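Trestley Jam Morning Is Back at the Hall

Wednesday, March 12, 2025

Well, we did it again! The Trestley toast and jam morning is back after skipping last year, and I'm still finding crumbs in my coat pockets. We sold 297 tickets at the door, up from 200 the time before, and the money goes toward new windows on the Lidmont Road side of the hall (the drafty side, if you've ever sat there in winter).

There were 11 jams to try, and I got through most of them. The plum was my favorite, though the line for the fig was longer all morning and I may have joined it twice. 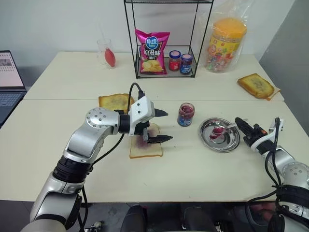

Spreading is where people really disagree around here. My family goes right to the crust, every time, no bare spots allowed. So a slice of white bread with purple jam on just the left half, and a jammy spoon resting on a steel plate, looks like a job half done to me. More jam, please!

The next one is in July, outdoors if the weather behaves. Bring your own mug.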